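Bench notebook, kit review
Tuesday, June

Back at the bench after lunch with the Bosero kit, and I want to get this down while it is fresh, partly for me and partly for whoever has to sit through the purchasing talk later on. Quick reminder for anyone opening the notebook at this page: we have the Plendano two-arm kit on a 30-day trial through Ploltulier, the reseller, and we have to say yes, no, or "yes but send us different fingers" before it runs out. The price on the quote is $3,334 for the pair, with supplies and the printed spares, without shipping, and without the support plan (more on that plan further down, I have feelings about it).

I spent the morning on things that are not very exciting to read about. Re-homed both arms, tightened the joint on the left one that had started to knock, and went back through the setup chapter of the manual, which is 272 pages long and has, bless it, an index that seems to belong to some earlier manual. If you look up "wrist zero" you land in the middle of the packing instructions. What you want is the section called "resting pose," and once you find it the procedure is friendly and takes no time at all. I have put a sticky note in our printed copy. Please leave it in.

Mat is down and bolted under the little black bars. I know there was some discussion of whether we needed to hold it down at all, and I was on the side of not bothering, and I was wrong. On Monday's runs the mat crept a tiny bit every time an arm brushed it, and then all the taught positions were off by that same tiny bit, and I spent far too long blaming the software. The crease from the shipping fold is still there and I don't think it is going anywhere. I tried leaving books on it overnight. It does not seem to matter for the cup, as long as the cup isn't standing right on the ridge, so I've stopped fussing.

First job this afternoon was the sponge cube and the steel cup, which is the easy one in the Plendano starter set. The sponge forgives nearly everything. If the fingers close a bit high they still get hold of it, and if they close too hard it just squashes and comes along anyway. I like it as a warm-up for that reason, and I'd suggest that anyone new to the kit do this one over and over until they are bored, then move on.

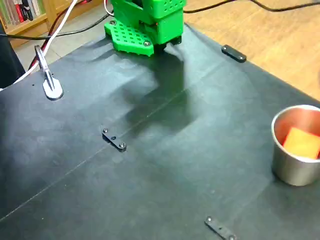 Cup work, notes to self

Keep the cup close to the right side of the mat. The right arm can come down on it nearly straight from there, and a straight approach is what you want with a rolled rim. I tried it further in toward the middle and the arm has to lean, and then one finger wants to land on the rim before the other is anywhere near the sponge. It isn't dramatic when it happens, the arm just stops and sulks and the software puts up a yellow bar, but you lose your place in the sequence and have to start over.

The grip force setting is under Tools and then Hand and then a second page that you would never guess is there. For the sponge I leave it at the factory value. For the hard block I go lower than you'd think. I had it up high at first, on the theory that a firm grip is a safe grip, and the block kept squirting out sideways like a bar of soap. Lower force and a slower close, and it sits nicely between the fingers.

One more thing on the cup itself. It is a plain stainless cup and it is light, so a finger touching the wall will push it along the mat. I drew no marks this time, and I regret it. Next session I'll put a ring of tape down where the cup goes so we can always set it back in the same place.

The red block

This is the one I was looking forward to, and it's the one where I think the kit earns its keep. The block has to go down into the cup with a small gap on either side, and the fingers have to follow it part of the way before they let go. Release from too high and it clangs and bounces (everyone in the next room looked up, sorry). Go too low and the hand itself bumps the rim.

My first several tries were poor. The block was going in at a tilt and catching on the rim, and I kept correcting the position of the arm when the real trouble was how I was picking the block up. I was grabbing it too near one end. So I went back and re-taught the pick, with the fingers more toward the middle, and left the drop alone. Things got much better after that, though it still leans a little on the way down. The cup is wide enough to forgive a lean. A narrower cup would not be, and we should keep that in mind, as the parts we really care about are going into narrower things than this.

I should say something nice about the teaching mode here, because I have been grumbling about the manual. You lead the arm by hand to where you want it, press the pedal, lead it to the next spot, press again, and that is the whole program. Our old setup had us typing joint angles into a table, and I would not go back to that for anything. The arm feels light while you are leading it and it stays where you leave it, apart from a small sag at full reach. The sag is in the manual, if you can find it (look under "posture," naturally).

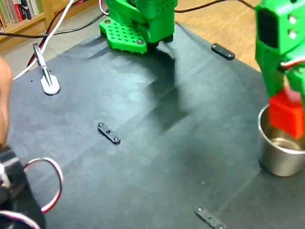 Red block going down into the steel cup with the right arm.

Cables

I want a separate paragraph for the cables because I think they are the weakest part of the whole package. White ones, red ones, black ones, all of them wanting to lie across the mat right where you'd like to work. I route what I can off to the left side, past the metal clamp, and it's all right as long as nobody moves anything. The kit comes with a bag of clips that are meant to snap onto the printed housings, and they do snap on, and then on the first big move of the shoulder they snap off again. I have swept up a good few of them. I'd ask Ploltulier whether there is a better clip, or we could just print our own, the files for the arm parts are in the download and they are easy to edit.

The thin wires up by the gripper are the ones I worry about more. They have enough slack for the moves I've made so far. I have not tried a full wrist turn with a block in the hand and I don't plan to until we've looked at the wiring page together.

The printed parts

Happy with these, on the whole. I came in with a bit of prejudice about printed arms, I'll admit it, and I have mostly lost it. The green plastic is stiff, the little square holes keep the weight down, and the screws go into it without that gritty feeling that tells you the thread won't last. Firmware on both arms is at version 13 and the arms wouldn't pair until they matched, so if you bring in a spare controller, update that first and save yourself the puzzlement.

A gripe. The screws on the gripper housing are not the same size as the ones on the plate, and the single hex key in the box fits only the second kind. I took one from our own drawer. I've labeled it with blue tape and put it in the kit box, so if you are hunting for our small hex key, it is there, and I'd be grateful if it stayed.

The support plan

Two levels. The basic one gets you email answers and the downloads. The bigger one is called Âu, it took me a phone call to find out how to say it and I'm still not confident, and it adds remote sessions where someone at Bosero watches your screen and helps you tune a task. We had one of these included with the trial and used it last week on the left arm's knocking joint. It was a good call. The person was patient and did not hurry me off the line, and the fix was a quarter turn on a screw I had been afraid to touch. The session ran some 30 minutes and I'd have lost a day to it alone.

Would I pay for it for a whole year? I go back and forth. The first month or two, gladly. After that I suspect we would mostly be asking each other. I've written to Ploltulier to see if Âu can be bought by the month, and I'll paste the reply in here when it comes.

Where I've got to

Leaning yes on the arms. The sponge task is dependable, the block task is good enough that I'd show it to people, and the teaching mode is a pleasure. What would hold me back is the cable clips and the question of narrower cups, and the second of those we can answer ourselves before the trial is over.

For next session:
Tape ring for the cup.
Try the block with the rubber finger pads - they are still in the bag, second pouch.
Find a narrower cup. There was a tall one by the sink but please ask before borrowing it, I think somebody drinks from it.
Have the left arm hand the block to the right one, slowly, with one person on the stop button the whole time.
Ask Ploltulier for the right hex key and a price on spare finger sets.

Left both arms parked and powered down at ten to five. Pedal is on the shelf, so it doesn't get kicked.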